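What I learned from our kitchen robot club

23 September 2018

Since last November I have been going to a student club where we try to teach a robot arm to do small jobs in a kitchen. I promised several people that I would write about it, and I was always too busy or too tired. Now the new term has started and new members are asking me the same questions, so I will write the answers one time.

The club is called Wonia. Nele Michiels started it together with Arnout Van Leeuwen, and I joined as the third programmer. My own part is the wrist camera. I had never worked with cameras before and I studied the basics from library books, very slowly. Our task for this term comes from a student competition, the Clurdale Cup. The robot has to take a named piece of food from a plate and put it in the place the judges ask for. The judges may move the other things on the counter before each run.
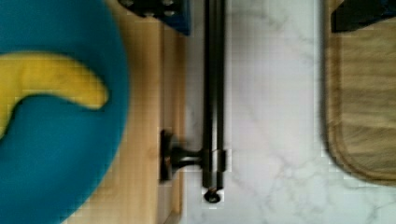

My biggest problem this month is focus. I wrote the part of the program which finds the edge of an object, and it likes edges that are sharp. From close by, the wrist camera sees a metal handle very clearly, while the banana on the blue plate is soft and has no real border. So the program becomes very sure about the handle, and it is unsure about the fruit. For a person this is a funny mistake. For me it was 2 evenings of reading my own code and suspecting the wrong line. In the end I gave more weight to color and less to edges, and the results became better in my tests, but I don't fully trust them yet.

Arnout takes care of the planning. He wants the arm to decide its whole path before it moves, and Nele wants it to look again on the way and correct itself. They have discussed this since I know them. I think both are right at different distances. When the arm is far from the plate, a fixed path is good enough. Near the plate I would like to look again, even if it costs time. 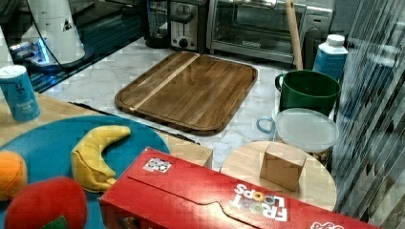 Time is a serious question, because each run in the competition has a limit of 3 minutes. Last term our fastest run was good and all the others were too slow. We keep a notebook with every attempt, and we have now roughly 200 lines in it. I recommend a paper notebook to all new members. We also have log files, but in a log file you cannot write "Nele changed the speed and forgot to say it."

The software we use to replay the attempts is called Mernow. An older student wrote it and it has almost no instructions. If you open it for the first time, please ask me, and don't press the reset button to see what it does. I did this in my first week and lost the settings of everybody.

We also had a long talk about how much the robot should know before a run starts. We could give it a map of the counter, with every object in its place. It would be easier, but I am against it. The judges will move things, and then the map is wrong and the robot believes it anyway. 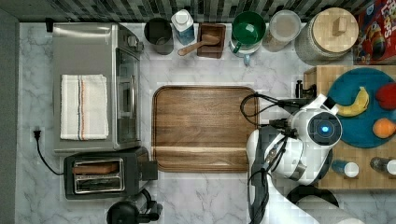 Arnout thinks I am too strict about this. He told me that a bad map is still better than no map if the robot is allowed to doubt it, and that I should try it for one week before I complain. I agreed to the week. It means I must write a number for the doubt, and I don't know yet how to choose this number. If somebody reading here has done something similar, please write to me.

For the new members, some practical things. You don't need to know programming when you come. You need patience for repeating the same movement many times, and you should write down what you changed. The fee is 30 for the year and you pay it to Nele. Bring your own laptop if you have one.

Next time I want to write about Đoàn, our small program for naming the objects, which has its own problems with the orange and the apple.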